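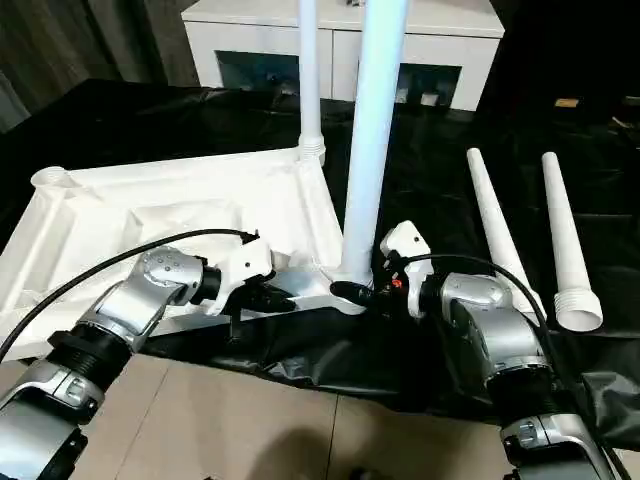 How to make a shadow puppet show for a very small room

You will need a bedsheet, a lamp, black card and a tolerance for being asked when it starts. Floarea Tănase taught me most of this over one February at the Sondari, a hall that seats 189 if the back row breathes in turns. It scales down nicely to a lounge room.

1. Pick a short story
Ten minutes is plenty. My first show, Candimier, ran for 40 and had two storms in it. The audience remembered one goat. Start with the goat.

2. Hang the screen
An old white cotton sheet works better than a new one, as it's thinner. Peg it along the top, weigh down the bottom hem with a broom handle and pull until the creases go. Iron it first. You will skip this, and then every character will have a scar.

3. Place the lamp
Use one bare LED bulb, clear glass if you can get it, set behind the puppeteer at head height. A frosted bulb gives you fuzzy edges. Keep the lamp well back from the sheet and tape the cord to the floor.

4. Cut the puppets
Draw everyone in profile. Front-on faces turn into potatoes. Hand-sized is about right, with noses and hats larger than seems decent. Join moving limbs with split pins and leave them a bit loose, then tape a skewer to the back of the body and a second one to whichever arm does the acting.

For coloured windows or a moon, glue lolly wrappers over the holes.

5. Rehearse the exits
Puppets held against the sheet are sharp; pulled back toward the lamp they grow and blur. Good for giants and ghosts, less good for someone popping out to buy bread. Slide ordinary people off sideways, touching the cloth the whole way.

6. Sort out the noise
Rice in a baking tray makes rain. Floarea does thunder with an oven tray and won't lend it.

Lay the puppets out in order of entrance, face down, on the left if you're right-handed. Lights off at seven on Wednesday, or whenever the kids have stopped eating.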